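From: Terkach allotments list
Date: Thursday, February 25, 2021
Subject: Re: [plots] sowing broad beans, and the seed swap boxes

Morning all,

Right, I've finally had a cup of tea and a sit down, so I can answer the bean question properly (sorry to the people who wrote to me off the list, I'm going to lump you all together here).

On Monday's digest the plot by the Durkance Lane gate wrote:

> We put ours in during October like last year, same tray, same compost, and
> lost nearly the whole row to the frost after New Year. Should we bother
> sowing again now, or wait until the ground warms up a bit? Also is it worth
> keeping the few that made it? They look a bit sorry for themselves, black
> at the tips, but there are green shoots coming from the bottom.

Yes to both! Keep the survivors and sow again. Broad beans are tougher than they look, and if there's green coming from the base the plant has every intention of carrying on. I pinch the black bit off with my fingernails, pull a bit of soil up round the stem and then leave it well alone. Mine looked dreadful this time two years ago and I was still giving bags of them away in June.

As for the new lot, I'd start them under cover. I use the cardboard middles from toilet rolls, packed tight into an old ice cream tub so they don't flop over, one bean to a tube and pushed in as deep as the second knuckle of my finger. They sit on the bedroom windowsill for the first week, much to the annoyance of everybody else who uses the bedroom, and then go out to the cold frame as soon as I can see a hook of green. If they stay indoors any longer they go leggy and you end up with a tub of sad string. The whole tube goes in the ground, and make sure the cardboard isn't poking up above the soil or it'll act like a wick and dry the roots out.

Mice are the other thing. I lost 16 out of a tub of 24 one spring to a single mouse, I'm sure it was the same one, it left the empty skins in a neat little pile. I've tried holly leaves, chilli powder and a very smelly paraffin rag my grandad swore by. What works for me is a sheet of old greenhouse glass laid over the top until they're through. It's dull but there you are.

Varieties: I've gone back to a plain green longpod. I had a go with the crimson-flowered one and it was lovely to look at, and the bees were all over it, but the pods were small and I'm greedy. If you're on the top plots where the wind comes across from Wadano, do think about a dwarf one, or be ready with stakes and plenty of string. I go round the whole block at knee height and then again at the waist, and I still had half of them lying down after that storm last May.
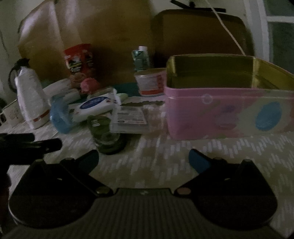
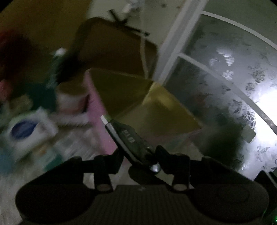 Terkach plot 9, replying further up the thread, asked whether the old site rule about not sowing before the first of March still stands, and said they'd been told off for it by a neighbour on their very first visit. I've never seen that written down anywhere, and I've been through the tenancy paper again this morning to make sure. What it does say is that the water is off until the end of March, so whatever you sow you'll be carrying cans from the butt. Two cans is my limit these days.

They also wanted to know if beans could go where they had beans last summer. I wouldn't. Put them where the cabbages were if you can, or where the spuds were, and let last year's bean bed have the leeks or the greens. I know people who grow them in the same spot every year and get away with it, but I had chocolate spot three years running before I moved mine and hardly any since. Give them more room than the packet says too. Air gets between them and you can get your arm in to pick without snapping everything.

Next thing, the seed swap. We can't do it in the hut, obviously, so it'll be boxes again, left under the lean-to. Please write the name of the seed and the year on the packet, in pencil if you've got one (biro runs as soon as it gets damp). I had a lucky dip last time that said "squash??" on it and I still couldn't tell you what came up. We ate it anyway. Parsnip seed more than a year old, please just bin it, it won't do anybody any good.

I'm after: a few shallots, any climbing French bean that isn't purple, and a pinch of that frilly lettuce that stood all through the heat. I've got heaps of calendula, a good many of last year's beetroot and more sunflower seed than I could use in a lifetime.

Potatoes from the Christodoulou order are in my shed. They're in the paper sacks, they want to come out and be set up in egg boxes somewhere light, so do come and fetch yours before they start growing through the sides. If I'm not on my plot, shout over the hedge. I'll be the one in the green hat digging out couch grass and moaning.

Cheers,
Plot 22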